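Sketow Tabletop Set: data card and README

Maintained by the Paton student robotics club. Release 2.

Summary

Sketow is a set of short manipulation recordings made by club members as a term project. All recordings show tabletop work with everyday desk items, made with a two-finger gripper and a small camera mounted near it. The set was put together so that new members would have something to train on before they are allowed to book the arm, and so that the competition team could compare policies on the same tasks from one term to the next.

The set is small and uneven. It is meant for coursework and club experiments.

Contents

episodes/ – one folder per recording, with video, joint positions and gripper opening
tasks/ – one text file per task, with the instruction given to the operator
splits/ – train and held-out lists
tools/ – the loader, the trimming script and the plot script
CHANGES – what moved between releases

There are 1,000 episodes in the full release and 100 in the starter subset. The starter subset is drawn from the train list only. Do not report results on it.

Hardware

The arm belongs to the club and lives in the Bikel workshop. The fingers are black, with ribbed inner faces, and are fixed with screws. If you swap fingers between sessions, check that the screws are tight and rerun the gripper calibration. Episodes recorded with a loose finger show a slow drift in the opening value and were removed in release 2, but a few may remain.

Camera settings are fixed for a whole session. Exposure is locked after the table has been laid out. Auto white balance is off.

Table setup

Objects go on a light wooden table in a loose row, with space left at the near side for the fingers to come down. Items used in the desk layouts include lettered wooden blocks, a short tan cup, a wooden fork and spoon, scissors, tape and a zippered pouch. Positions are changed by hand between episodes. The task file names the target object but does not give its position, and no object poses are recorded anywhere in the set.

The background is not controlled. Chairs, desks and people in the room may appear past the far edge of the table, and policies trained only on the starter subset tend to pick up on them. Use the crop option in the loader if this matters for your experiment. 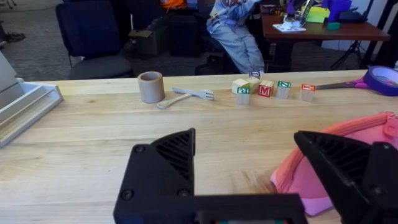 Tasks

The set has 4 task families:

pick – grasp one named object and lift it clear of the table
place – move a named object to a marked spot or into a container
sort – group the blocks by letter or by border color
soft – grasp and move an object that changes shape

Each task file holds one plain sentence. Operators were told to read it once and then start. There are no paraphrases in this release. If your model needs varied wording, write your own and keep them in a separate file so that the originals stay usable.

Soft objects

The soft family is the smallest and the hardest. Most of it uses the pouch. Fabric folds under the fingers, so the gripper opening value at contact says little about whether the grasp will hold. We label a grasp as held only if the object stays off the table until the operator opens the fingers on purpose. A drop followed by a second try is kept as a single episode and marked "retry".

The contents of the pouch matter more than we expected when we wrote the protocol. A filled pouch keeps its shape better but swings when held near one end. An empty one folds flat and often slips. The fill state is written in the episode notes as "full", "part" or "empty".

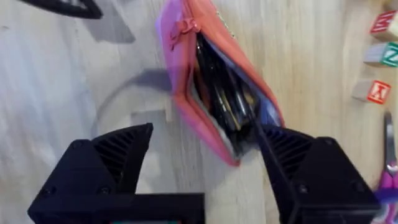 Operators may grasp anywhere on the fabric. They were asked to stay off the zipper pull, which is too thin for the fingers to grip reliably. Some recordings break this rule and carry the note "pull". The loader skips them unless you pass the keep_pull flag.

Labels

Labels were written by the operator right after each episode and checked by a second member from the video. Where the two disagreed, the second label was kept and the first was moved to the notes. The fields are task, outcome, retry, fill and notes. Fill is blank for everything outside the soft family.

Known problems

Timestamps in the oldest folders are offset from the video by a constant amount. The loader corrects this. If you read the files directly, apply the offset listed in CHANGES.

In some February sessions the shadow of the arm falls across the target during the approach. These were left in.

The letter blocks are not balanced. Some letters come up far more often than others, so do not use the set as a test of letter reading.

The held-out list shares objects with the train list. It tests new positions only. A split by object is planned but will need more recordings in the soft family first.

Getting started

Unpack the archive, run the loader on the starter subset and check that the plot script draws one gripper curve per episode. A full training run with the Hermans baseline takes around 2 hours on the workshop machine. Book the machine on the sheet by the door and clear your checkpoints when you are done.

Adding recordings

Read the protocol file in tasks/ before you record. Submit new episodes as a separate folder with the same layout, and leave failed attempts in. Do not edit existing episodes – if one is wrong, open an issue with the folder name and it will be fixed or dropped in the next release.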